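Right, I've spent three evenings reading up on touch tables for board games and I need to tell someone, so it's you lot. Short thread.

The thing that got me started was Folke Hovland's write-up of the Budby table. You put an ordinary wooden pawn on the glass and it knows which pawn it is. No battery in the piece, just a sticker on the base!

He tried it with 28 pieces down at once and four people leaning on the edge. It only lost track of one, and that was a tile he'd stuck on crooked.

Elbows are the bit I love. Older tables went mad if you rested your arm near the corner. On this one you can slouch all over it and your cards stay put.

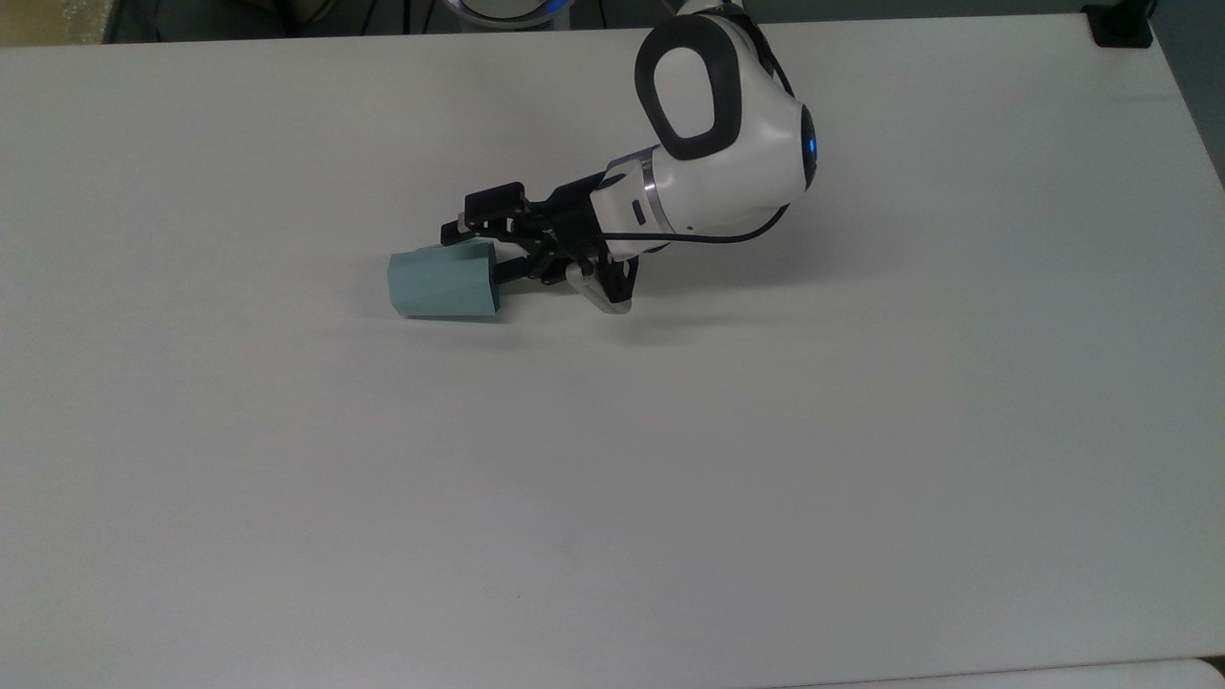
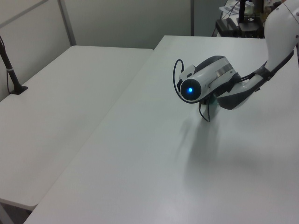
Anyway, games. Clarlow have three out so far and the pick of them is Grirton, a railway game set in 1939. You lay track with real pieces and the map redraws under them. Timetables shift, signals change colour, it's gorgeous.

It has 386 event cards and you never have to shuffle a single one. My thumbs are delighted.

Secret hands go to your phone, which I thought I'd hate. I played it at the Stanciu meet-up in December and stopped noticing after ten minutes.

Florin Gavrilă asked whether you can use your own minis. Yes! You print the sticker sheet, pair each one in the menu and give it a name. Mine would all be called Kevin.

Price is the sore point. 2000 for the big one, and the stickers are extra. I'm hoping a club near me gets one first.

If anyone has played the two-player mode on the smaller table, please tell me what the text size is like. I couldn't find a decent photo of it anywhere.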